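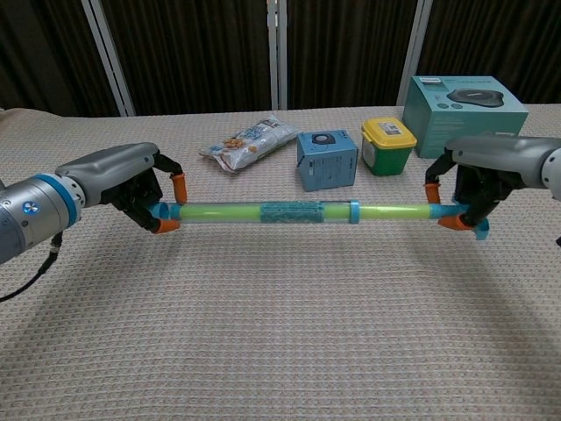

Who should decide when a two-armed robot has to let go of something?

The people who will work next to it should, and they should write the rule down before the first shift. Most shops leave the question to whoever installs the machine. I think that's a mistake, and a fairly common one.

I spent a good part of this year helping Halarholm put together its handling rules for shared cells. The existing document ran to 81 clauses. It covered fencing, floor tape, speed limits, emergency stops and training records. It had one line on what happens when two arms have hold of the same object, and that line said to follow the supplier's instructions. The supplier's instructions, in our case from Briveo, said to follow site rules.

Two grippers on one part is a different job from one gripper on one part. With a single arm, a stop is simple. The arm freezes and the part stays in its fingers. With two arms, a stop on one side only can bend the part, twist it, or pull it out of the other hand. Take something long and light, like a clear plastic tube with a cap on each end. If each gripper has hold of a cap and one arm keeps moving for even a moment, the cap may come off or the tube may buckle. Whatever is inside is then on the table or on a person.

So the first rule I would write is that paired arms stop as a pair. If one faults, both halt. This sounds obvious, but in January we went through the settings on 30 cells and 18 of them allowed the arms to fault separately. The integrators hadn't done anything wrong. It was the default, and no site rule told them to change it.

The second rule is about release. After a stop, people want to reach in and take the part. The rule should say who may do that, which hand opens first, and whether someone has to be supporting the part when it does. Kamlesh Bansal, who ran the trials at Crichton, wanted this on a card at the cell, in large type. I argued for putting it in the manual. He was right. I have yet to see anyone open a manual with a stuck part in front of them.

The third is about what else sits within reach. Boxes and packets waiting their turn at the back of a table are fine, as long as someone has decided they should be there and has worked out the path of a long part with both its ends in the air. The arms' own reach is usually checked. The reach of the thing they carry often isn't, and a tube swings wider than a wrist does.

The usual objection is that more rules slow people down. Some do. Our old form 2421 asked for a signature every time a fingertip pad was changed, and all it produced was a drawer full of signatures. I would drop that form tomorrow. The Lellora site already has – they check grip with a test part at the start of a shift and write down the result.

Comments on the Halarholm draft close on 26th May. The section on paired arms is now two pages, and I would like operators to read it before the engineers do.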